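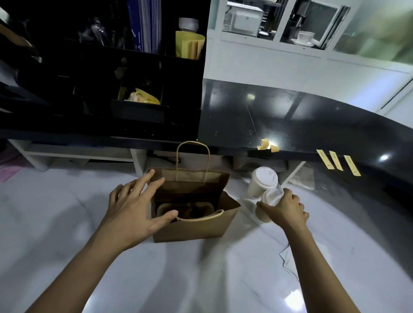 The Preserves Register

The Handoteo Guild of Preservers met in the upper room at Gollitz on 7/4/18 to consider the matter of the damson cheese. Mrs Verena Pichler took the chair. Apologies were received from Mr Vidmar, who had a cold.

The clerk, Arwel Morris, read the complaint. It stated that the damson cheese entered under the name of Miss Neema Rotich had been made to the recipe of the late Mrs Skyrme, and that the said recipe had never been given to any person outside the family. The complainant was Mabli Skyrme, granddaughter of the deceased, who sat at the end of the table with her coat on.

Miss Rotich was invited to reply. She stated that she had used 2 kilograms of fruit, that she had simmered it for 45 minutes before sieving, and that she had added a strip of orange peel and the kernels of about 15 stones, tied in muslin.

"The kernels," said Miss Skyrme. "She never wrote down the kernels."

The chair asked how Miss Rotich had come to know of them.

Miss Rotich said that she had rented the room above Mrs Skyrme's kitchen for two winters. The old lady's hands had been poor by then. She had sat in the chair beside the range and given instructions, and Miss Rotich had stirred. There had been no discussion of ownership. There had been some discussion of the heat, which Mrs Skyrme always considered too high.

The clerk asked whether this should be entered in the minutes. The chair said that it should.

A sample was then placed before the members, in accordance with Rule 18, with oatcakes and a piece of white cheese. Miss Skyrme declined at first. Later she was seen to cut a small square – no larger than a thumbnail – and to eat it without the oatcake.

"She did have it too high," she said.

The complaint was withdrawn. On the proposal of the clerk, the entry was amended to carry both names, and Miss Skyrme asked Miss Rotich whether she still had the muslin.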